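Subject: Re: [guesthouse-owners] Changing from feather to wool duvets
Date: 29 Nov 2022

On the Bralport list a member wrote:

> We have 2 rooms with feather duvets and guests complain that they
> are too warm. Has anybody tried the wool ones from Drasetti?
> Can they go in a normal machine, or must we pay the laundry?

Hello all,

we changed last winter, so I can answer a part of this. We bought the Drasetti duvet in the 300 weight for the double room and the 200 weight for the single one. The lighter one is enough for us, also in December, but our house keeps the heat well.
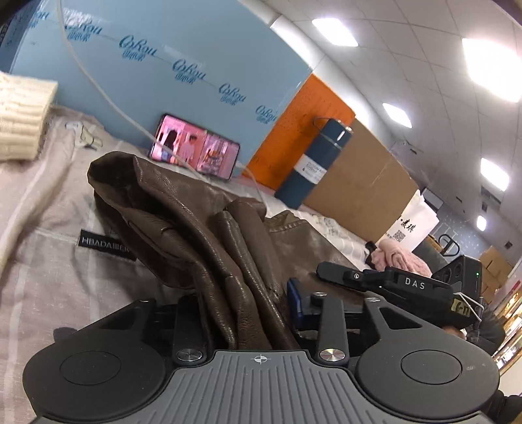

About the washing: the label permits the wool programme, but our machine is too small for the double size. The first time I tried, it came out with hard lumps in one corner. Now I bring it to Gallardo near the station – they ask for four days, and in the high season it is more like a week. For the single one I use the machine at home and dry it flat over two chairs.

> And are they really worth the price?

For the single room yes. For the double I am not sure. Stenavetti has a similar one which is cheaper, article 512 in their catalogue, but the cover is thinner and I have not slept under it myself.

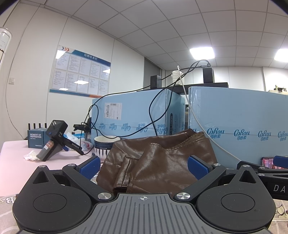

One more point, please ask before you order if they take back an opened packet. Drasetti did not want to do it, and I had to write to them three times. Cotton covers you need in any case, the wool smells a little in the first weeks.

Kind regards from the hill side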